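Lasst mir den Hausflur in Ruhe

Seit April hängt bei uns im Treppenhaus ein neuer Zettel. Er ist laminiert, was in unserem Haus immer bedeutet, dass es ernst wird. Gegenstände aller Art, steht da, seien aus dem Flur zu entfernen, andernfalls würden sie kostenpflichtig entsorgt. Gegenstände aller Art! Gemeint sind der Schirmständer im Erdgeschoss, zwei Kinderroller, mein Gummibaum und die Kiste mit den Büchern zum Mitnehmen.

Um die Kiste geht es mir am meisten, das gebe ich gleich zu. Ich habe aus ihr in den letzten Jahren mehr gelesen als aus der Bibliothek, darunter einen Krimi mit 338 Seiten, bei dem die letzte fehlte (ich weiß bis heute nicht, wer es war, und habe inzwischen den Schwager im Verdacht). Wer etwas hineinlegt, bleibt meistens anonym, und trotzdem hat man so seine Vermutungen. Die ganzen Segelbücher kommen garantiert aus dem dritten Stock.

Nun verstehe ich ja, dass ein Fluchtweg frei sein muss. Wenn es brennt, will ich auch nicht über einen Roller fallen. Aber unser Flur ist ein Altbauflur, da könnte man Walzer tanzen, und die Kiste steht in der Nische, in der früher mal ein Kohlenkasten stand. Da flüchtet niemand durch, da ist eine Wand. Die Verwaltung, sie heißt Siltach und sitzt seit dem Verkauf in einer anderen Stadt, hat das Haus meines Wissens ein einziges Mal von innen gesehen. Auf meinen Brief kam eine Antwort mit Aktenzeichen und dem Satz, man bitte um Verständnis. Ich habe es versucht mit dem Verständnis, es hat bis zum Mittagessen gehalten.

Was mich daran so ärgert, ist die Vorstellung, ein Treppenhaus sei bloß ein Durchgang. Wir sind 16 Parteien, und die meisten kenne ich nur von dort. Man trifft sich am Briefkasten, einer blättert in der Kiste, der andere muss eigentlich los und bleibt dann doch stehen – und auf einmal weiß man, dass oben jemand aus dem Krankenhaus zurück ist und vielleicht eine Suppe brauchen könnte. 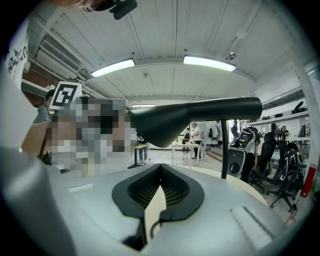 Wael Hajji sieht das völlig anders und hat es mir am Freitag auch geschrieben: Er trage jeden Abend einen Kinderwagen in den zweiten Stock, weil unten angeblich kein Platz sei, und da fehle ihm jede Romantik für Bücherkisten. Entweder dürften alle etwas abstellen oder eben keiner.

Das hat gesessen. An den Kinderwagen hatte ich schlicht nicht gedacht, meine Kinder sind längst aus dem Haus. Und natürlich hat er recht, dass es ungerecht ist, wenn mein Gummibaum unten stehen darf und sein Wagen nicht. Nur ziehe ich daraus den umgekehrten Schluss: Dann muss der Wagen eben auch hinein! Platz ist neben der Kellertür genug, ich habe nachgemessen, eine Nische von 41 Zentimetern Tiefe für die Kiste und daneben reichlich Raum für alles, was Räder hat.

Den Gummibaum habe ich inzwischen hochgeholt, er nimmt mir jetzt das Licht in der Küche. Die Kiste bleibt vorerst stehen. Gestern lag ein Kochbuch drin, ziemlich fleckig bei den Eintöpfen, und ich habe dafür einen von den Segelbänden zurückgelegt.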